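How to set up a table for two-handed gripper recording
By Nusrat Pirzada
Updated November
8 comments | 12 shares

These are the working rules we use at Enura for recording tabletop tasks with hand-held grippers. They cover the table, the people and the checks between takes. They were written for sorting and tidying tasks but suit most work done standing at one table.

Before you start

Clear the table of anything that could be mistaken for part of the task. Phones, cups and tape go on a shelf. If a small device has to stay on the table, keep it out of reach of the objects and leave it in the same place for the whole session.

Check the fingertip pads on both grippers. Press each one sideways with your thumb. If it slides or lifts at a corner, change it and write the change in the log. Then check the screws on the finger mounts. They should be snug, and you should be able to tell by hand.

Run any cable off the side of the table where the operator is standing. It must not pass between the two grippers. Leave enough slack for a full reach to the far corner, and try that reach once before recording.

People in the room

Other staff can carry on working at their desks. Ask them not to walk behind the table during a take. Anyone who could be in view has to have signed the consent sheet, and faces are blurred before the files leave the building. Visitors sign too, even for a short stop.

Laying out the objects

Put the container down first, then the loose items beside it. Let them fall as they would in a kitchen. Handles may cross and spoons may lie at any angle, but nothing should hang over the table edge. Change the layout after every 12 takes so that one arrangement does not fill a whole batch. 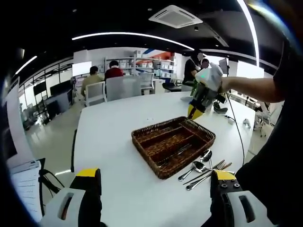 Cutlery task with two grippers: one utensil in the wicker tray, the rest on the table beside it.

During the take

1. Start with both grippers open and clear of the container.
2. Move at a steady pace. Do not wave a gripper about while you decide what to pick.
3. If you drop an item on the table, pick it up and carry on. If it lands on the floor, stop and mark the take as failed.
4. Keep your free fingers away from the objects.
5. At the end, lift both grippers clear and hold still for 2 seconds.

Keep failed takes in their own folder with a one-line reason. Do not delete them on the day.

Questions about these rules: contact the Enura recording desk, room 137.
© Enura. All rights reserved. Back to top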